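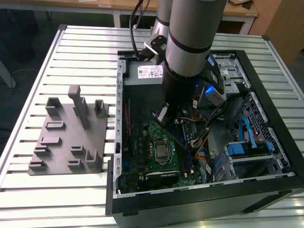 Me preguntaba un lector por correo si el catálogo de Kullport sigue vivo o si ya lo había dejado morir como el de Grullgate. Pues sigue vivo, ¡y ha engordado bastante!

# Catálogo de placas base Kullport

Son 3516 fichas en CSV, una por placa, con fabricante, zócalo, ranuras de memoria y formato. Empecé con 900 que heredé de la lista Semeniuk (un desastre de tildes y comillas, por cierto) y el resto lo he ido tecleando yo por las noches – con más café del recomendable.

## Archivos

- `placas.csv`: la tabla principal, en UTF-8 y separada por punto y coma
- `manuales.csv`: enlaces a manuales; 20 están caídos y no encuentro copia
- `notas.md`: mis dudas y manías

## Ojo con esto

La columna `revision` mezcla números y letras, así que léela como texto. Las placas Litov van aparte porque repiten modelo con zócalos distintos – todavía no sé cómo ordenarlas.

Si ves un error, abre una incidencia con la referencia serigrafiada. En septiembre quiero sacar la siguiente versión.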